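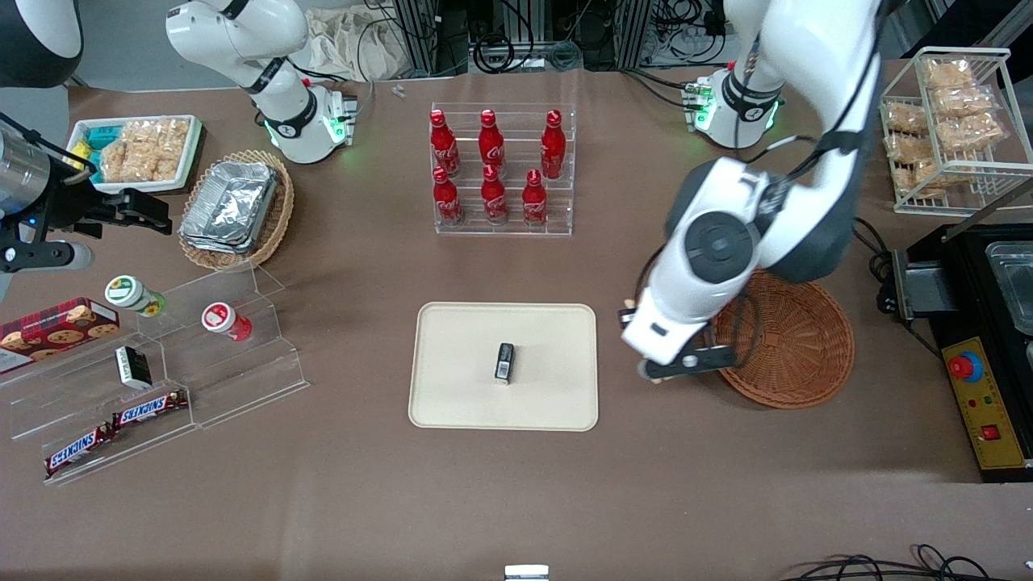
Mesa de snacks pronta para o primeiro ciclo, com os dois braços em posição.

Como montar e afinar o kit Plutent de dois braços para separar snacks e bebidas

Actualizado a 10 de fevereiro de 2021. Vale para a versão 3 do software. Quem ainda tem a 2, actualizar primeiro, os menus mudaram de sítio.

O Plutent é o kit de bancada que a Stommont aluga ou vende para lojas pequenas, demonstrações e balcões self-service. Vem com os dois braços, as garras, o controlador e o software Hao, que é onde se ensinam as posições. Os expositores e cestos não vêm no kit. Arranja-se qualquer coisa.

O que precisa
Mesa firme. Não serve mesa de campismo, já tentámos.
Expositor em degraus, acrílico transparente dá bem.
Suporte inclinado ou em níveis para as garrafas.
Um tabuleiro claro para o centro.
Um cesto redondo para a encomenda.
Chave sextavada, fita, paciência.

1. Fixar as bases
As duas bases atrás, uma de cada lado, viradas para a zona de trabalho. Apertar em cruz. Deixar folga nos cabos - o braço puxa mais do que parece quando vai à ponta da mesa. Ligar o controlador só no fim. Esperar que o Hao reconheça os dois braços antes de mexer em seja o que for.

2. Arrumar a mesa
Garrafas ao centro, atrás. Nós usamos Coca-Cola em duas filas, a de trás mais alta, assim a garra chega ao gargalo sem bater na da frente. Chocolates e caixas no expositor lateral, os Snickers nos degraus de baixo. Bolachas de arroz num tabuleiro branco ao fundo. Formas de alumínio empilhadas num cesto oval, ao lado.
O tabuleiro creme fica no meio. É a zona de passagem: um braço pousa, o outro pega. O cesto redondo vazio do lado direito, por baixo da garra que o serve.

3. Ensinar as posições
Menu Pontos, Novo. Levar o braço à mão até ao artigo, gravar, subir, gravar outra vez. Sempre dois pontos por artigo, aproximação e pega. Quem salta a aproximação vai deitar garrafas abaixo.
O plano base aceita 121 pontos. Parece muito, gasta-se depressa se gravar um por cada embalagem. Para coisas iguais em fila usar a função Grelha.

4. Força da garra
Começar em 18 para caixas de cartão e subir devagar. Sacos transparentes de bolachas é outra história, pegar pela dobra de cima e baixar a velocidade. Se o saco escorregar nao aumentar a força, mudar o ponto de pega.
Chocolates deitados: pegar pelo meio, nunca pela ponta.

5. Primeiro ciclo
Velocidade mínima. Mão perto da paragem de emergência, sempre. Correr um artigo só, do expositor ao tabuleiro do meio. Depois do tabuleiro ao cesto. Só então a encomenda completa.
Se os dois braços pedirem o centro ao mesmo tempo, o Hao trava um deles. Normal. Se travar os dois, rever as prioridades em Zonas.

Vale a pena?
Para balcão fixo, com os mesmos artigos todos os dias, sim. Para quem muda a montra a cada semana é trabalho a mais, porque cada troca obriga a regravar pontos. O manual em português é fraco, tradução à pressa. O apoio responde bem por email, por telefone menos.
Gostámos da garra. Não gostámos da arrumação dos cabos, faltam presilhas e os que vêm na caixa são curtos demais paar a mesa grande.

Aluguer pela Lellham, com entrega e montagem, mínimo de 3 dias. O módulo de leitura de etiquetas sai em maio, quando o tivermos na bancada juntamos aqui os passos.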